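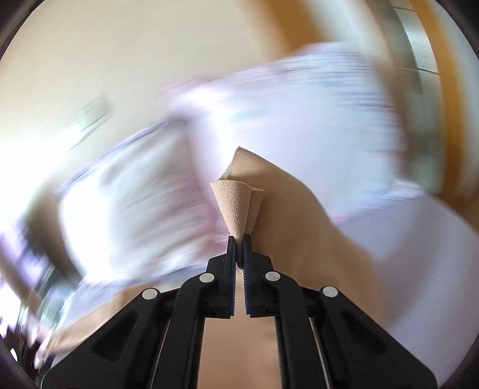
The Flick

The first thing Fergal Fitzgerald said to me after Tuno knocked the glasses off his face was, "Do you do that at home too?"

I said do what. He was feeling along the floor under the bench and I was standing there with my thumb on the stop button, pressing it a lot harder than you need to press it.

"The flick," he said.

I should back up. I'd been at Kaltwood since May, and my job was cones. Little paper seed cones, the fuzzy brown kind, which the company sold to garden stores all over Tandelness and wherever else people will pay for a seed wrapped in something cute. Somebody had to roll them, somebody had to stand them in trays, and the plan was for the second somebody to be Tuno, a secondhand arm on a steel post. We taught it by hand. I'd take the loose gripper home, pinch a cone by the tip, move it where it should go, let go, and start over. I did most of mine in the bedroom because that's where the good light is, and if I got bored I could sit down on the bed between trays. The recordings went to Gu (the software, we all just called it Gu) and overnight Gu turned them into something Tuno could do.

I did 3845 of them. I know the number because I got paid by the piece and I checked it against my bank account, twice.

And it worked! That's what I keep wanting to tell people when this story comes up. The first time Tuno picked up a cone and stood it in a tray I yelled so loud that the woman from packing came in to see who was hurt. It even hesitated right before closing its fingers, the same way I do, like it was about to pick up a sleeping bug. I went home that night feeling as if I'd taught a kid to ride a bike.

So, the flick. When you pinch paper that soft, the tip sometimes sticks to the pads. You open the fingers and the cone just hangs there by a bit of fluff. At some point, and I could not tell you when, I'd started giving my wrist a quick snap to the right to shake it free. It's a tiny thing. You do it with a wet spoon. Only I guess I'd been doing it more and more, and bigger and bigger, and then doing it when nothing was stuck at all, because my hand had decided that was part of the job.

My wrist weighs nothing. Tuno's forearm weighs as much as a suitcase.

We'd seen it do a little twitch at the end of a move and thought it was sweet. I'm not proud of that. Fergal even had a name for it, he called it the curtsy. What we hadn't seen was what Gu did if the cone stayed stuck after the first twitch, which was try again harder, and then again harder than that, right up to whatever speed limit somebody had typed in. And the somebody had typed in the speed for an empty room with the gate shut.

The gate wasn't shut. Fergal had leaned in to look at the pads because there was fluff building up on them and he wanted to see which side. The tray had room for 6 cones and Tuno was on the last one. It opened its fingers, the cone hung there, it did the curtsy. Fergal laughed. It did it again and he started to say something to me, and the third one took his glasses clean off and put them against the far wall.

It missed his eye by the thickness of a lens. He had a red line across the top of his nose for a week, and he told the people at the bakery it was a squash injury.

The panel said 404, by the way. I thought that was a joke until I found it in the binder, where it means "release not confirmed," and the instruction next to it is "repeat." One word. I read it out loud to Fergal while he held a bag of frozen corn to his face and he said, "Well, it did repeat."

We had to write it up. I put 09/10/2022 at the top and then sat there for most of an hour, because there's a box on the form for cause and I didn't know what to put in it. Gate open, sure. Speed limit too high, sure. Those were both true, and neither was mine, and I could have stopped writing there and gone home. I wrote "operator habit." Then I crossed out "operator" and wrote my name.

That evening I watched my own recordings. You don't see yourself in them, just the gripper and a cone and the room behind it going by in streaks. For the first couple hundred I was so careful it was boring. Then there'd be one small snap. Then a few clean ones, then another. By the time I got to the last batch the whole room lurched sideways at the end of every single move — cone, smear, cone, smear — and I got a bit seasick and had to go stand in the kitchen.

Kaltwood put a lock on the gate and cut the speed, and Gu now stops and beeps after 2 tries. The beep is awful. They also threw out more than half of what I'd recorded, which was fair, and asked if I'd like to do them over, which I hadn't expected.

I said yes. I tape my wrist now, with the stretchy kind of tape for tennis players, and if a cone sticks I put everything down and pick the fluff off with my fingernail. It takes forever. Fergal came by last week with his new glasses on and watched me do a whole tray without saying a word. When I let go of the last one he ducked.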